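Small Objects, White Paper

The bench at Stestside is 3000 millimeters long and covered end to end with white paper. The paper is taped at the back edge, pulled flat and taped again at the front. Siriporn Nilsuwan, who runs the studio's sorting sessions, changes it when the surface picks up enough marks to confuse the eye. A clean ground makes a small object easy to judge: its outline, its base, the way it stands.

The stock comes from cleared dressing tables and bathroom shelves. It is the class of goods that most households own in quantity and few ever list. Cups, brushes, tubes, pencils and lidded jars arrive mixed in shallow trays, and the work consists of separating them by how they rest. Nilsuwan uses three categories. Standers have a flat base and stay where they are put. Rollers are round in section and need a stop. Liers have one stable side and are laid on it.

A ceramic cup is the simplest stander, and it also serves as a holder for the other two categories. Duangjai Thaweesak, who supplies Stestside with handmade ware, prefers a rounded square plan to a circle for this purpose. Long handles settle into the corners and stay apart. The drawback is volume – a square cup loses some capacity to its thicker walls.

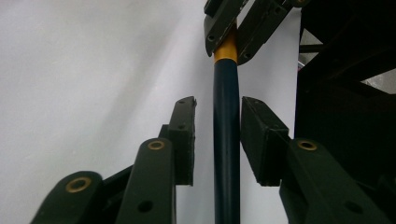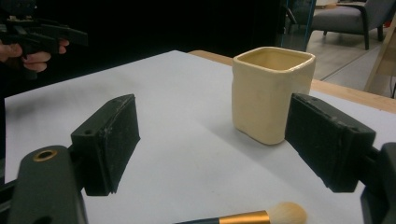 Brushes take more care. The bristle head should never carry the weight of the handle, so a brush is stored head up in a cup or flat on a clean surface. Flat storage suits a brush that has just been washed, as water then stays out of the ferrule and the glue behind it. Once dry, it can go upright. Nilsuwan allows a full night on the paper, with the head clear of anything that might press it out of shape.

Glaze matters less than people expect. A matte surface shows pigment sooner than a gloss one and needs a soft cloth and plain soap. Small blemishes in handmade ware can be left alone if the glaze over them is sound. A chip on the rim is another matter, and chipped cups go back to Thaweesak.

Labeling follows the Paisan method, a card system that Bayu Sumampouw drew up for a storage firm and later cut down for home use. Each holder gets one card, and each card lists the contents by length, longest first. The September session closed with 158 cards written. Four were set aside for holders whose contents had outgrown them, and those were split between larger cups before the trays went back on the shelf.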